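We use cookies to remember your language and the manuals you have opened. Accept | Settings

Gatau Tabletop Steam Press: Owner's Guide
Section 3. Pressing Table Linens

Welcome back! If you've worked through Section 2 you already have your press filled, leveled and warmed up, and you're ready for the part most of our customers bought it for. Tablecloths look like a big job, and they are a bit of one, but once you've found your rhythm you can do a good-sized cloth while the coffee brews (well, a large pot of coffee, anyway).

Before you start

Check the care label on your cloth. Cotton and linen are happy on the high setting, blends want medium, and anything with a coating or a vinyl backing should stay away from the press altogether.

CAUTION: The pressing plate stays hot for 42 minutes after you switch off. Keep children and pets out of the room until the green light comes on.

1. Fill the tank to the upper line with plain tap water. If your water is very hard, mix it half and half with distilled.

2. Turn the dial to the setting for your fabric and wait for the click. It's a soft one, so turn the radio down the first few times.

3. Fold the cloth in half lengthwise, wrong side out, with the hems matched up as well as you can manage. Old cloths are hardly ever square, so don't fret over the last little bit.

4. Lay one end across the board and let the rest rest in a clean basket or on a chair at your left.

5. Lower the handle, hold for 3 seconds, and lift. Press only. Dragging the plate will stretch the weave.

6. Move the cloth along by a little less than the width of the plate, so each pressing overlaps the one before, and carry on to the far end.

7. Open the cloth out, turn it right side up, and touch up the center fold on low.

NOTE: Printed cloths should always be pressed from the back first. Our tester Sarahí Contreras has put the same printed cotton through 91 pressings this way and still brings it out for company.

8. Spread the cloth on the table while it still has a little warmth in it and smooth from the middle outward with flat hands. Leave it alone for ten minutes before you set anything down, if you can bear to.
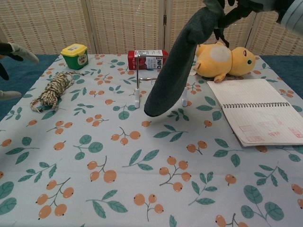 Fig. 3-2. Printed cloth with berries and leaves, spread on a rectangular table.

If creases come back

Your cloth was probably too dry when you began. Mist it lightly, roll it up in a towel for 2 hours, and start again from step 3. For shiny patches on dark linen, turn to Section 5, where Faustino Tapia from our repair bench explains his vinegar cloth method much better than I could.

Related guides
Descaling the tank
Pressing napkins and runners
Replacing the Zustska board cover

Contact Gatau Customer Care | © Gatau Home | Back to top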